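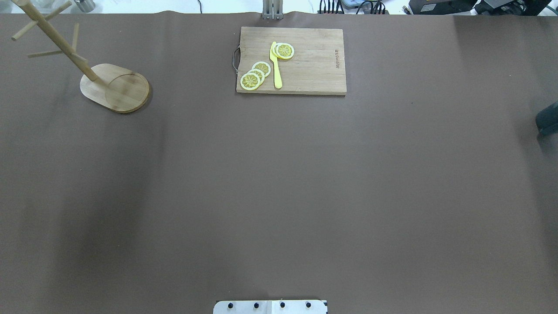 Storing comics at home, quick tips

Bags first. Polypropylene is fine for a few years, Mylar for the ones you'd cry over. Board goes behind the book, shiny side toward the back cover. Tape on the bag, never on the flap where it can grab the cover comming out.

Stand them up. Stacks flat = spine roll. Short boxes over long ones, a full long box will wreck your back and the handles tear. Got a half-empty box? Fill the gap with folded cardboard so nothing leans. 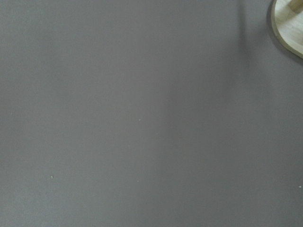
Keep boxes off the basement floor. Pallet, shelf, whatever. No attics. Closet on an inside wall is best. Silica packs help, swap them every March or you'll forget.

Musty back issues: air them out in a closed tub with an open box of baking soda, not touching the books. 3 days, then sniff. Still bad, go again.

Wash hands, dry them all the way. Skip the lotion. Label the short end of teh box, pencil on an index card so you can change it.

Last updated: 23 October 2024

Recent:
Getting price stickers off old covers
Cheap shelves that hold short boxes
Flattening a rolled poster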